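Switching a yarn stash over to one weight: what I learned since February (thread)

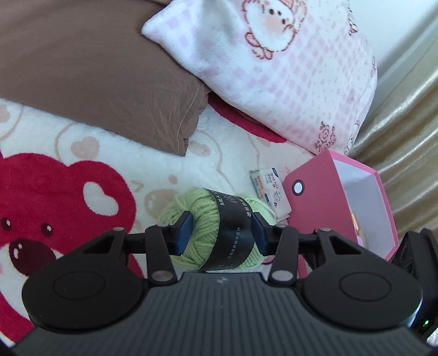 How much yarn do you need for a plain adult sweater?

It depends on the weight and the size. For a medium in worsted I used 841 yards, and that was with long sleeves and a folded neckband. A thinner yarn takes more yardage, a thicker one takes less.

2/ Background. In February I had 82 skeins in four closets and drawers. Most were singles. Fingering, sport, DK, worsted, bulky, a few with no label at all. I could not make anything bigger than a hat without going to the store.

3/ So I picked one weight, worsted, and decided to buy only that until I had used up or given away the rest. I sew too, and I never had this trouble with fabric. Fabric I buy for a project. Yarn I buy by color.

4/ First job was sorting. I put everything on the bed by thickness. If a ball had lost its label I wrapped it around a ruler and counted wraps per inch. Nine wraps per inch I called worsted. Eleven went with the DK.

5/ Then fiber. Unlabeled yarn gets a burn test. Snip a few inches, hold it with metal tweezers over the sink, light the end. Wool smells like hair and leaves a crumbly ash. Acrylic melts and leaves a hard bead. Cotton smells like paper. Blends are harder to read and I just wrote "blend" on those.

6/ I keep the info in a spreadsheet. Columns: brand, colorway, dye lot, fiber, yards, weight in grams. The dye lot column is the one I use most. Two balls with the same color name and different lots can look fine at night and striped by a window.

7/ If you have to mix lots, alternate. Two rows from one ball, two rows from the other, for the whole piece. It is slow on sleeves. I did it for a cardigan in Renura worsted and I can't find the change now.

8/ Swatching. I used to skip it. Now I cast on 30 stitches, knit a square, wash it the way I will wash the sweater, let it dry flat, then measure. My Prokton wool swatch went from 5 stitches per inch to 4.5 after washing. On a 40 inch sweater that is four inches of extra fabric.

9/ Same yarn, different needles: I get a looser gauge on metal than on bamboo. So I write the needle material on the swatch tag too.

10/ On cost. I set a limit of 200 dollars for the year, not counting needles. So far I have spent a bit over half. Most of it went to one sweater's worth of Ferri in gray. The rest was replacement balls for things I ran short on.

11/ What I gave away: all of the eyelash yarn, most of the bulky, and a bag of cotton that had been stored in a basement and never lost the smell. The school down the street took the bulky for weaving. They asked for more, so check with yours.

12/ What I kept outside the rule: sock yarn. I knit socks on the train and worsted socks don't fit in my shoes.

13/ Storage. Clear bins with lids, a cedar block in each, animal fibers apart from plant fibers. Anything secondhand goes in a sealed bag in the freezer for a week, out for a day, then back in for another week. I had moths once. I lost a blanket.

14/ Somebody asked about soft chunky yarns. They are quick to knit and nice on the hands. The ones I have used pill at the underarms and cuffs, so I use them for hats and cowls. A plied yarn with more twist holds up better in a sweater.

15/ Another question was about winding. I don't wind cakes until I am ready to knit. Yarn left wound tight stays stretched, and then the gauge shifts when you wash it.

16/ By my spreadsheet I have a little over 3000 yards of worsted left. That is three sweaters, and a hat or two from the ends. Next is a green raglan from the Zado pattern, bottom up, size medium. I have the swatch drying on a towel and will post the gauge when I measure it.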